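Part-time Coordinator, Handari Repair and Reuse Shop

Handari is a small nonprofit shop where people of the neighborhood bring things which stopped working and try to repair them together with us. We are open for six years now. We are looking for a person to coordinate the shop three afternoons and one evening each week, starting in March.

My name is Hongmei Hou and I manage the shop together with Fiona Crichton. Fiona takes care of the money and the building, I take care of the people and the benches. The new coordinator will work mostly with me.

About the work

The biggest part of the job is the front desk. Visitors come with a lamp, a sewing machine, a laptop, a winter coat with a broken zipper, and very often they do not know what is wrong. You listen, you write the repair card, and you find the right bench for them. Last year we wrote 821 cards. Sometimes you must tell a person that we cannot help, and it is important to us that this is said in a kind way and without a long wait before.

You will also:

- make the monthly schedule for our helpers and call people when there is a gap
- order small parts and supplies (fuses, thread, glue, solder, screws) and keep the shelves in order
- answer email and phone, usually in the first hour of the shift
- prepare two beginner evenings each season, one for sewing and one for small electrical items
- keep the waiting list for loan tools, and ask politely for the tools that are late

You do not need to repair things by yourself. It is good if you are curious about it, and after some months most of our staff can change a plug or sew a button without asking. But we have experienced people at the benches and they like to explain.

Hours and pay

The position is 20 hours a week. Afternoon shifts are from 1 p.m. to 6 p.m., the evening shift is from 4 p.m. to 9 p.m. The pay is 994 per two weeks before taxes, with paid vacation after the first three months. We pay for your bus pass. The contract is for one year, and we hope to make it longer, but this depends on the grant from the Uvus Fund and I do not want to promise what I cannot know.

Who we look for

You have worked with the public before, in a store, a library, a clinic, a school office, or something similar. You can stay calm when seven people talk to you in the same moment. Your English is good enough for phone calls - it does not have to be perfect, mine is also not. A second language is very welcome, especially one which is spoken on Grunska Street and near the market.

You can use a spreadsheet and a shared calendar. You can lift a box of 50 pounds, or you are comfortable to ask for help with it. A diploma is not necessary. 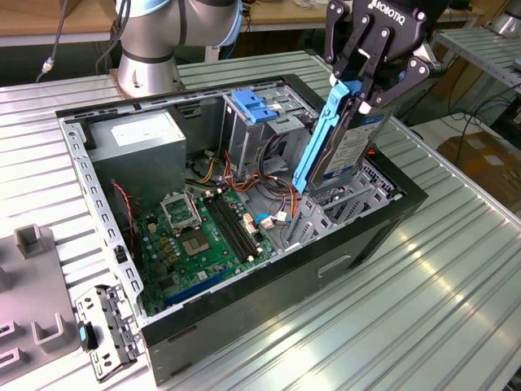

We are also glad to get applications from people who return to work after a long break, and from people who are new in this country and have a work permit. If you had a job title which is hard to translate, please simply describe what you did all day.

How to apply

Please send one page about yourself and a list of your past jobs to the Handari office, to the attention of Fiona Crichton, or bring it to the desk at 37 Hegde Lane between 1 p.m. and 6 p.m. No photo, please, and no date of birth. In your page, tell us about one time when you had to say no to a customer or a visitor, and how you did it.

We will answer every application, also when the answer is no. Interviews are with Fiona and me and take roughly forty minutes. After this we invite two or three people for a paid trial shift at the front desk. If you need an interpreter or a different hour for the interview, write it in your application and we will arrange it.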